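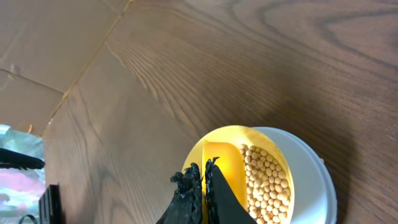
Grurken portioning project, April report
To: Tyra Ekström
From: Iulian Olteanu

Quick one this month, I'm behind on paperwork and the quotes only came in this morning. Money first, then the bench, then what I need from you.

Spending

Station one is paid for. Both arms, rail, power, cables, the wrist camera. Last invoice from Vitex is settled and I've sent the scan to your office. Consumables for the month came to $193, mostly replacement gripper pads and a second set of cables. That's under what we put down but I'd leave the line as it is, pads wear faster than the supplier told us. The textured ones hold plastic handles a lot better than the smooth ones we started on so we're sticking with them.

Nothing spent from the travel line. Can it move to spares? Please say yes or no by email so I have it in writing.

Work on the bench

Scooping and weighing is the main task now. Dried beans, plastic scoop, bowl, kitchen scale. Cheap stuff on purpose, whatever gets dropped or scratched comes out of petty cash. Brush handling is the side task, needed for clearing up between portions.
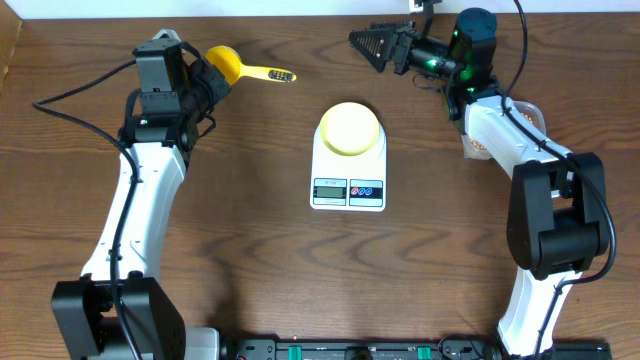
Station one. Left arm with the brush, scale in the middle, right gripper open.

Where we are:
Scoop pickup - good enough to move on.
Pouring into the scale bowl - still slow, spills more than I'd like.
Brush - early. Grip angle is the problem, handle twists if the fingers close too near one end.
Reading the weight - typed in by hand for now. Want to replace the scale with one that has a data output, see below.

Ludo has taken over the logging so I get my afternoons back for the pouring problem. Big help.

Planning for station two

Three options, all delivered.

Option 1, same arms again from Vitex. Known parts, our spares fit both stations, nobody has to relearn anything. Lead time 5 weeks from order.

Option 2, the Mansilla pair. Longer reach, better joints by the look of the spec sheet. Costs more, and we'd need new mounts and a second spares kit. Lead time not confirmed, I've asked twice.

Option 3, wait till the next budget round and run station one in two shifts. Costs nothing up front but we lose the summer, and if an elbow motor goes we are stopped completly.

My pick is option 1. Mansilla would be nice, but not at the price of stocking two kinds of everything. If you want the comparison sheet it's in the shared folder under equipment, tab 2.

Other items for the same order:
- bench scale with data output, one per station
- spare wrist motor (we have none, this worries me)
- gripper pads, 3 packs
- cable guides. Cables are long and they hang, want them tied down properly before we add a second station
- deeper containers for the beans

Risks

Delivery, mainly. Also bench space: a second rail means a second table, and facilities haven't answered about the power outlets on that side of the room. Will chase.

Need from you

Go-ahead on option 1, or a call if you'd rather talk it thru. Approval for the spare motor even if the rest has to wait. And the travel line answer.

Next report will have the pouring numbers in it, and the scale quote if Vitex get back to me. I'm at my desk until 4:30 most days.

Iulian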